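Re: [hall-users] lighting in the upstairs room, again

Sorry for slow reply, on the train and signal keeps going. Lights as they stand now:

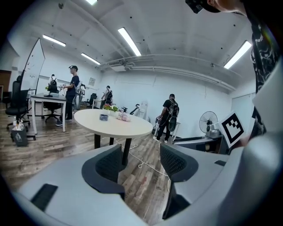

Upstairs room, ceiling lights on

On 8th March the Andton group wrote:

> Can somebody tell us what was decided on the lights upstairs? We have the
> room for the sewing evenings from October and two of our people get bad
> headaches under tubes. We were told last year it would all be changed
> over. Also heard a figure of 2997 being talked about and would like to
> know if that is for the upstairs only or for the whole building. We
> can't put our hire fee up again to cover it.
>
> And is the Laltton Road door going to be locked at nine now or not? Two
> different answers so far.

Right, in order.

The 2997 is pounds and it's upstairs only. That was the Zerkura quote, fittings and labour, taking the old ones away included. Doesn't include making good the ceiling where the brackets come off. They reckon another 500 for that if we want it painted, I say leave it, it's a working room and there's pipes and ducts all over anyway.

Second quote came from Chiang Electrical. Cheaper on the fittings, dearer on labour, and they want to do it over two visits which means losing the room twice. Not keen. Will forward both when I get to a proper computer, the PDFs won't open on this phone.

Nothing has been decided. Whoever told you it had was getting ahead of things. What was agreed last year was to get prices, thats all.

On headaches. Could be flicker, could be plain glare. Before spending anything I'd like to try two things:
- run the room with only half the switches on for a couple of evenings and bring lamps in for close work. We've got three clip-on ones in the downstairs cupboard, help yourselves, bulbs are in the biscuit tin
- new starters and tubes where there's any buzzing. Cheap, and I can do it off the tall steps if someone holds the bottom

If your people could say whether it's worse at one end of the room that would be a help. Dark cloth is murder under any light btw, my mother did all her black hemming by the window and nowhere else.

Hire fee stays where it is till the summer at least. If we go with Zerkura it comes out of the repairs money, there's enough in there, just, as long as the boiler behaves. Which reminds me, please stop turning the boiler up to 78. It is not a room thermostat. It's the water temperature. Turning it up does nothing for you except cost money. Room dial is by the coats.

Door. Laltton Road side is locked at nine, yes. Side gate stays open until the last group is out. Last group locks it, key back through the letter box in an envelope wiht your group's name on. We've had 47 pounds of locksmith already this year so please don't take it home.

Will be in on the usual evening if anyone wants to talk lights in person. Otherwise replies to the list please, not just to me.

Hall bookings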